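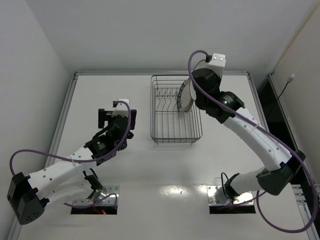
Deposit on a pre-construction condo, is it normal for the builder to hold it this long?

Posted by Tamsin Rakena, October 11, 2024

Hi all, first-time buyer and I'm getting a bit nervous. My sister and I put money down on a two-bedroom at Goodwin Court over in Mirkham, the second tower, which is still going up. The sales office said we'd have keys in spring. Now we got a letter saying the finish date has been moved "to a later quarter" and would we please sign and send back the attached page.

The page says we agree to the new date and that the parking space is no longer part of the price. It used to be! It was in the brochure and the sales guy said it twice. The unit is listed at 1,209 square feet, and I've also noticed the new floor plan has the balcony counted in that number, which I don't remember from before (I could be wrong, I was looking at a lot of floor plans that month).

So do I have to sign it? And can I ask for the deposit back if I don't? I have the original contract, all 39 pages, and I've read maybe half of it. There's a HOA fee of $300 a month too but that hasn't changed as far as I can tell.

Tobias Baptiste

Don't sign!! Builders pull this all the time. Get your money and run.

Ornella Gatti

Okay, take a breath, you've got time. I bought before it was built too (Gisomlow, the low buildings by the creek) and my date moved more than once, so I've been through this letter business.

First thing, go find the section in your contract that talks about completion or "outside date." Mine was near the back, after all the stuff about paint colors. That's the last date they can finish by before you get some kind of right to walk away. If the new date in the letter is still before the outside date, the delay alone probably doesn't get you out. If it's after, that's very likely why they want your signature, and I would not give it to them before a lawyer has read it.

The parking is a separate thing and I'd treat it that way. Check whether it's written in the contract or only in the brochure. Mine had a line saying nothing the sales office told me counted unless it was in writing, and I'd bet yours does too. If the space is in the contract, you can write back saying you'll talk about the date but you don't agree to the parking change. I did pretty much that over a storage locker and they sent a new page with the locker put back in.

On the square footage, look for the words "measured from" and see what they included. Some count to the outside of the walls, some count balconies. Compare the plan stapled to your contract with the new one.

And ask in writing who's holding your deposit. With mine it was an escrow company and I could call them directly, which made me feel a whole lot better.

Hala Moussa

What Ornella said. I'd only add, look at the date they want the page back by and don't let it slide past, even if all you send is an email saying you're having it reviewed. I paid a real estate lawyer in Prirna a flat fee to go through mine and it took her one afternoon. Also your sister has to be on everything if she's on the contract. We forgot to copy my husband on one email and had to send the whole lot again.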